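Ficção curta | Software e outras manias
Leitura: 4 min

O rabisco

O planejador da Wurkus tinha um defeito que eu adorava: ele pedia desculpas. Não em voz alta, claro, era só uma linha no log, "trajetória descartada, tentando outra", mas lida às duas da manhã, pela milésima vez, aquilo soava como alguém muito educado esbarrando em você no corredor do ônibus.

Eu era a pessoa do software. Quer dizer, eu era a pessoa do software que tinha sobrado em Dindberg em dezembro, quando todo mundo com juízo já estava comendo rabanada na casa da mãe. A entrega era para a Forsberg e a tarefa cabia num bilhete: apagar um rabisco azul de um quadro branco. Só isso! Minha sobrinha de quatro anos faz isso com a manga da blusa.

Mas experimente escrever "apagar" em código. Eu tinha uma função que encontrava a tinta, outra que calculava a pressão, outra que decidia por onde passar, e as três se detestavam. A da pressão queria calma. A do caminho queria terminar logo. E a que encontrava a tinta (a minha preferida, confesso, fui eu que escrevi quase inteira) tinha certeza de que todo reflexo de lâmpada era um rabisco também, só que muito claro e muito teimoso.

Então fizemos do jeito antigo, demonstrando na mão, uma garra em cada punho, o apagador roxo na direita, horas e horas daquilo.
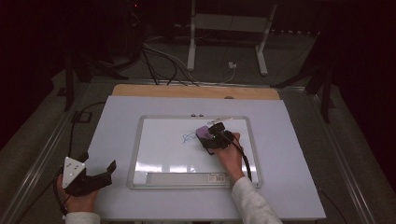
Apagar, versão humana.

Juntei 2.334 demonstrações. Sei o número porque ele aparecia no canto do terminal e eu comemorava os redondos com biscoito. Cada uma entrava no Isero, nossa ferramenta de treino, e o Isero devolvia uma curva que descia bonita e depois ficava reta, reta, reta, como quem já entendeu e não quer mais conversa.

Lá pela sétima noite resolvi olhar os dados em vez da curva. Abri um episódio qualquer e acompanhei quadro a quadro, com a pressão desenhada do lado. E vi uma coisa esquisita: antes de apagar, a minha mão parava. Era uma pausa minúscula, uns 3 décimos de segundo, em cima do rabisco. Abri outro episódio, e lá estava a pausa. Abri mais um monte. Eu hesitava sempre, e hesitava mais quando o rabisco tinha ficado bonito.

Pois é, eu tinha ensinado o modelo a ter pena.

Fui conferir no simulador e a política nova fazia igualzinho. Chegava, parava, e naquele intervalo o planejador aproveitava para se desculpar no log. Passei um tempo olhando para o cursor. Dava para cortar a pausa com um filtro, coisa de uma linha, eu até escrevi a linha. Comentei. Descomentei. Fui fazer café.

Quando voltei, desenhei mais um, caprichando nas voltas, o melhor que já saiu de mim (e olha que eu não desenho nada). 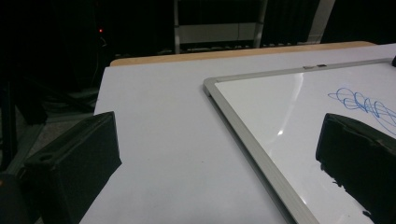 Apaga logo isso, disse a voz no viva-voz, que era a do plantão da Forsberg e que eu tinha esquecido completamente de desligar. Queria saber se a pausa entrava na entrega ou não, porque o teste de aceitação media o tempo de ciclo e três décimos eram três décimos.

Eu disse que era um parâmetro de assentamento do controlador. Falei com tanta firmeza que quase acreditei. Do outro lado ouvi teclas, um suspiro, mais teclas.

"Tá dentro da tolerância", disse a voz. "Como é que eu chamo isso no relatório?"

Olhei para a linha comentada na tela, salvei o arquivo do jeito que estava e pedi um minuto para pensar num nome.

7 comentários | 3 compartilhamentos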